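**Prurka** is a task planning and perception package for robots that handle cloth. It takes camera input, guesses at the state of a garment, and puts out a sequence of grasps, lifts and folds for one or two arms. Mainly used for laundry work and for bed-sized surfaces. Written in C++ with a Python layer on top. Maintained by Skalia, a small software shop, with outside patches.

Not to be confused with Ruddock, the motion controller it usually runs on top of. The two share a message format and not much else.

## Background

Began as a folding planner for flat items only: towels, pillowcases, napkins. Rectangles. The first version assumed four corners and would stop with an error if it found any other number. Firdevs Uysal wrote most of that version and has called the corner code "a mistake that worked for towels."

Clothing support came later, and needed a rewrite of the perception side. Sleeves were the problem. A sleeve can lie over the body, under it, out to the side, or half inside out, and the old corner finder read each cuff as a new item. The rewrite dropped corners and moved to a landmark graph (see below). The old finder is still in the source tree under `legacy/` and still gets used for towels, where it is faster.

Version numbers are a mess. The rewrite was going to be 2.0, went out as 1.9, then the next release skipped to 3. Older docs that say "Prurka 2" mean the 1.9 line.

## How it works

Three stages, run in a loop. Each stage can be swapped out by config file.

### Perception

The segmenter splits garment from background. Then the landmark stage looks for named parts: collar, cuffs, hem, armpits, closure. Each landmark gets a position and a confidence score. Low-confidence landmarks are kept, not thrown out, as the planner can ask for a second look.

Patterned bedding is a known trouble spot. Stripes give strong straight edges and the segmenter likes straight edges. The current model uses texture as well as edges, wich helps, but a plain garment on a plain sheet of near the same color still fails more often than anyone would like.

Depth is optional. Without it the package falls back to shading cues. Fine for shirts. Poor for anything black, where the shading is weak and folds drop out of the map.

### State estimate

Landmarks go into a graph. Nodes are parts, links are the cloth between them, with a min and max length taken from the garment class. A shirt template has 14 nodes. If two nodes are closer than the min length, the estimator assumes a fold or bunch between them and adds a hidden layer.

Padded garments break this. Quilting seams look like folds. Loft makes the visible distance shorter than the cloth distance, so the estimator adds layers that aren't there. The padded template (added by Cameron Donnelly) loosens the length limits and tells the estimator to ignore puckered lines that run all the way across a panel. Has its own side effect: a real fold lying along a seam may be missed.

### Planning

The planner searches over a small set of moves:

- `grasp` – close on a landmark or on a point near one
- `lift` – raise, hold, look again
- `drag` – pull along the surface
- `fold` – lift and lay over a line
- `release`

Search depth is capped at 20 moves. Most folds need far fewer. When the cap is hit, the planner returns the best partial plan and sets a flag. Integrators often forget to check the flag, leading to half-folded output and confused bug reports.

Two-arm plans are made by planning for each hand and then checking for crossing paths. Crossing paths are fixed by making one arm wait. Simple, slow, rarely wrong.

### Control

Prurka doesn't move anything by itself. It sends targets to a controller, mostly Ruddock, sometimes a vendor's own stack. A target is a pose, a grip width, and a force limit. Speed is left to the controller. Early releases sent speed too and it was removed after the two sides kept overriding each other.

## Tooling

**Uturgate** is the replay and labeling tool. Ships in the same repo. Loads a recording, steps through it, lets a person place or correct landmarks by hand, then exports to the training format. Also plays a plan against a recording to show where the planner would have grasped.

Recordings from hand-held grippers are supported as well as from arms. The format is the same except that arm joint values are blank. Wrist-level views need the wide lens profile, otherwise landmarks near the corners land in the wrong place after export.

The public test set has 334 recordings, mostly shirts and pants. Outerwear is thin, and listed as a gap in the readme. The license allows reuse with credit.

## Padded outerwear

The hardest class in regular use. Long coats most of all. The hem is wider than the gripper can span by a lot, the closure is stiff, and the sleeves spring back after a fold if the fill is thick. The usual plan: sleeves in first, then sides to center, then hem up. Hem up last because the lower panels carry the most loft and would hide the sleeves from the camera.

On dark coats the collar is the anchor landmark. It tends to stand up from the surface and gives the estimator a direction. Then cuffs. Then hem. The body panels are left for last and get the lowest weights.
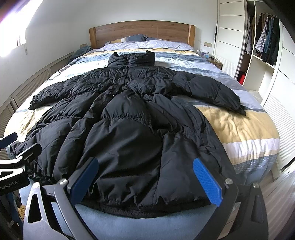
Firdevs Uysal wrote in the issue tracker that the collar weight is too high and has been since the padded template went in. A hood folded back over the collar pulls the whole graph off by a hand's width, she said, and no amount of sleeve evidence will drag it back. She would take the cuffs as a pair and let the collar vote last. The issue is dated 14 March 2020 and is still open. A patch that splits the weight evenly was tried on a branch. It did better on hooded coats and worse on long ones, so was not merged.

## Known problems

- Black-on-black folds missed without depth.
- Reversible coats. Template assumes a front and a back, picks one.
- Belts are treated as a third sleeve. Workaround: mask the belt in Uturgate first.
- Memory use grows on long sessions. Restarting the perception node clears it.
- The `drag` move ignores surface friction. On a slippery spread the garment and the spread both come along.
- Zippers: detected, not used. The planner has no move for them.

## Use

Mostly labs and a few laundry-handling pilots. Some users run only the perception part and write their own planner. A smaller group does the reverse, feeding hand-placed landmarks from Uturgate straight to the planner, for teaching.

Releases come out each September, with fixes in between as needed. Skalia sells support. The code itself is free.

## See also

- Ruddock (motion controller)
- Landmark graph
- Deformable object manipulation
- Cloth simulation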